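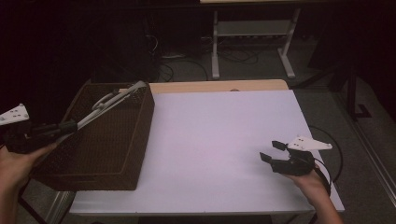

Handheld gripper demos: discard episodes where one hand does nothing?

Posted April 29, 2021 in Data collection

We are recording tabletop demonstrations with a pair of handheld grippers, one per hand, for a behavior cloning policy. The set stands at 1,222 episodes. In 121 of them, only one gripper does any work. The other stays low over the table with its fingers open from start to finish.

The policy trained on everything has a habit I don't like. On tasks that need both arms, the right arm sometimes parks itself open near the table surface and never commits. I suspect the one-handed episodes, but I haven't proved it.

Options I can think of:
Drop the 121 episodes.
Keep them and mask the loss on the idle side.
Keep them and add a task label.

Action space is relative pose plus gripper width for each hand, 14 values in total. Observation is the head view and both poses. No language input at present. Which of these has worked for people?

plernano_bench

Don't drop them. One-handed work is a normal part of two-handed tasks, and the policy has to learn that waiting is allowed. What it lacks is a way to tell which situation it is in. Add the task label first. It's the cheapest change and you can test it without recording anything.

Before that, check your width normalization. If the idle gripper is always fully open, its width has almost no variance in those episodes, and per-episode scaling will blow sensor noise up to full range. Compute the statistics over the whole set and freeze them. We lost most of February to this at Cellenum.

Masking the idle side is risky. With no loss there, the output is unconstrained, and at run time the arm will drift. If you mask, hold the arm in the controller.

Also look at where the idle hand sits. If your operators always rest it in the same spot, the policy can learn the spot as a target. Ask them to vary the rest position between episodes. Same for object placement: a basket that is always at the left end of the table teaches the model that left means work and right means wait. Mirror the layout for part of the set.

sugiyama_rig2

Just delete them, it's less than a tenth of your data. Took me an afternoon and the problem went away.

iltville_tom

Deleting may hide it. Hold out 18 of the one-handed episodes and measure action error per arm, with and without the rest in training. If the right arm error on two-handed tasks doesn't move, the cause is elsewhere. I would look at pose tracking next. When a gripper's marker plate leaves the view or turns edge-on, some pipelines repeat the last valid pose, and a repeated pose looks exactly like an idle hand in the log. Plot the tracking flag against hand speed and you'll see it.

cellen_offset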